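Wastari is a feedback and conflict-logging tool for workplaces with between 20 and 100 staff. I manage operations for a mid-sized distributor, and we ran it across four departments for 9 months. The review covers version 3 of the web application and the companion phone app. We paid the listed rate and had no contact with the vendor beyond ordinary support tickets.
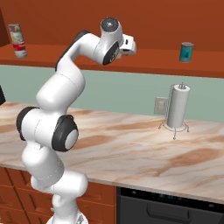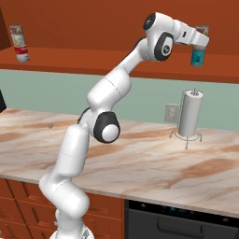
**Category: Reviews / Workplace Software / Team Feedback**

## What it does

Wastari has three modules. The first is a short recurring survey, which the product calls a check-in. The second is an issue log, where an employee can record a disagreement, a complaint about process, or a concern about how work is being assigned. The third is a meeting record for one-on-one conversations between a manager and a direct report.

The modules share a single database. An item raised in a check-in can be moved to the issue log, and an item in the log can be attached to a meeting record. Each move keeps the original date stamp and the original wording. Edits appear as a new entry under the old one. I consider this the best design decision in the product. In the tool we used before, Cliston, a manager could overwrite an employee's text and leave no trace of the change.

There is no chat function and no public praise feed.

## Setup

Account creation took one morning. Staff records can be imported from a spreadsheet with five required columns: name, email, department, manager and start date. The import rejects the whole file if any row has a blank manager field. Our general manager reports to an outside board, so that row failed each time. The workaround is to list the person as their own manager, which then produces a weekly reminder to hold a one-on-one meeting with themselves. Support confirmed this is known. It was still present when our contract ended.

Permissions need careful attention before anyone logs in. The default role for a manager includes read access to issue log entries from every person below them in the chart, at all levels. For a supervisor with six reports this is reasonable. For a department head it means that a complaint about a supervisor, written by someone two levels down, can be opened by the department head and also by the supervisor it concerns. The setting that prevents this is called "Exclude named parties" and is off by default. It should be on. We found it in the second week, after an entry had already been read by the person named in it. That entry was mild, but the author did not use the log again during the trial.

Single sign-on is available on the higher plan only.

## Check-ins

The check-in contains between three and ten questions. Questions can be written from scratch or taken from a library of 79. The library questions are short, and most are usable without changes. A few combine two ideas in one sentence ("My manager is fair and available") and should be split, as the answers cannot be interpreted.

Answers use a five-point scale with an optional comment box. Frequency can be weekly, every other week, or monthly. We started weekly. The response rate fell steadily for six weeks, and comments fell faster than ratings did. We changed to monthly and the rate recovered within two cycles. I would start monthly.

Anonymity works by group size. Results for any group smaller than five are hidden and rolled up to the next level. The threshold can be raised but cannot be lowered. Comments are a separate matter. They are shown word for word, in the order received, and a reader who knows the staff can often guess the author from the phrasing. The order can be randomized under Display Options. There is no feature to delay comments until the check-in closes, and I would like to see one. On the first day of a cycle, a department head with early access can compare incoming comments against who has been at a desk.

## Issue log

Each log entry has a title, a description, a category, a list of people involved, and a requested outcome. The last field is required. It offers four options: record only, discuss with manager, discuss with human resources, or mediated meeting.

I had doubts about making this field mandatory, and I now think it is correct. Before we had the tool, a good part of the friction between our purchasing and warehouse teams came from complaints passed along by a third person, with no stated aim. The recipient had to guess whether a response was wanted. With the field in place, more than half of the entries in our log were marked "record only," and managers learned to leave those alone.

The category list is less successful. The supplied categories are Communication, Workload, Conduct, Credit, and Other. "Credit" is intended for disputes over who did the work or who was named in a report. Our accounts team took it to mean customer credit and filed invoice problems there for a month. Categories can be renamed, but the change applies only to new entries, so any long-term report will show both the old and the new label as separate lines.

Search is slow and matches whole words only. A search for "schedule" does not return "scheduling." Filters by department and date work properly.

## Meeting records

This is the weakest module. The record is a plain text field with a date and a checkbox for each follow-up item. Both parties can write in it, and both are asked to confirm the record afterward. A record that one party has not confirmed stays open indefinitely. The home screen then shows an amber marker beside that person's name, visible to anyone with manager access.

The marker created a problem we did not have before. Two supervisors treated an unconfirmed record as a refusal and raised it in a staff meeting. In both cases the employee had simply not opened the email. The marker cannot be turned off. I asked support whether it could be limited to the two people involved, and was told that the request had been logged.

Follow-up items do not carry a due date. For a module built to track what was agreed, that is a serious omission. Our managers went back to putting dates in their calendars by the second month.

## Reports

Reports can be viewed on screen or exported as a spreadsheet. The on-screen charts are limited to bar and line. The export is clean, with one row per answer and consistent column names, and it opened in every program we tried.

Two cautions apply. First, the "Team Climate" score shown at the top of each report is a weighted average, and the weights are not published. Our score rose in a month when every underlying question either fell or held steady. I would ignore it and look at individual questions. Second, departments are ranked against each other on the summary page by default. Ranking can be disabled by an administrator and should be disabled before the first results go out. Once heads of department have seen a table with their names in order, they will spend their time on their position in the table.

## Phone app

The app handles check-ins well. Text is readable, and a half-finished answer is saved if the connection drops. It does not support attachments in the issue log, although the web version does. Notifications show the full title of a log entry on the lock screen. The option to hide titles is in the app's own settings and must be set by each user. It cannot be applied from the administrator account.

## Cost

The plan we used was billed at 2,000 dollars for the year, covering up to 100 accounts. Archived accounts count toward the limit until they are deleted, and deleting an account removes that person's log entries from all reports. An employer with high turnover will therefore have to choose between a larger plan and an incomplete record. We exported the entries of each departing employee first and stored them separately.

## Compared with similar tools

Cliston costs less and has better search. Its edit history is poor, as noted, and I would not use it for anything that may later be examined in a formal complaint.

Zuccaro is stronger on meeting records. It has due dates, reminders, and a template editor. Its survey module has no minimum group size, so results for a team of two are displayed as two answers. That rules it out for small departments.

I tested Dirkness on a trial account only. It is aimed at larger employers and needs a dedicated administrator. The permission controls were the most detailed of the four.

## Ratings

| Area | Score out of 5 |
|---|---|
| Setup | 3 |
| Check-ins | 4 |
| Issue log | 4 |
| Meeting records | 2 |
| Reports | 3 |
| Phone app | 3 |
| Support | 3 |

Wastari is suitable for an employer that wants a dependable written record of workplace concerns and is prepared to change several default settings before launch. The ones to change are "Exclude named parties" (on), comment order (random), department ranking (off), and check-in frequency (monthly). We did not renew the meeting module. We kept the other two for a second year on a reduced plan.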